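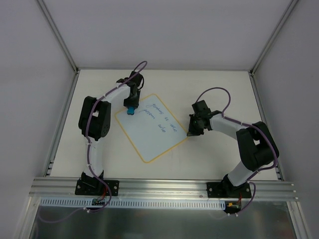

Figure 3. Two-arm cell during the wiping comparison. The left gripper holds the blue object over the board and the right gripper is at the board's corner.

4.2 Gripper comparison on the whiteboard task

We compared two sets of gripper fingers, the stock Senimero parallel jaws and the longer Enton jaws, on the same pair of arms. Both arms are bolted to one aluminum extrusion at the front of the table, so the spacing between the bases did not change when the fingers were swapped. The controller gains were also left alone. Operators wrote a short line of text on the board in blue marker, laid the board down at whatever angle they liked, and started the trial.

The task has two roles. One arm steadies the board at its yellow border while the other works on the writing. We scored a trial as failed if the board turned more than 3 degrees after first contact, or if the tool slipped in the jaws.
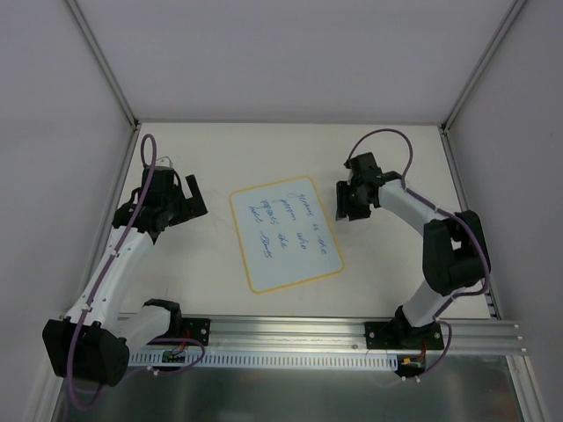
Each finger set was run for 70 trials, split evenly between straight and rotated boards. Most failures with the Senimero jaws came from the steadying arm. Its tips landed on top of the border and pushed the board sideways once the other arm began to move. The Enton jaws did better at the corner but worse with small tools, where the extra length let the tips spread under load. Of the failed trials, 34 were slips of this second kind.

Cable routing had more effect than we had planned for. The loop over each wrist needs enough slack for a full roll, and when it was too short the wrist motor stalled near the end of its range. We lengthened both loops before the trials reported here and discarded the earlier runs. The grasp policy was trained on 1,633 demonstrations collected at Lotmont, all of them with the stock jaws, so the Enton results may understate what those fingers can do. Retraining with demonstrations from both sets is left for the December runs.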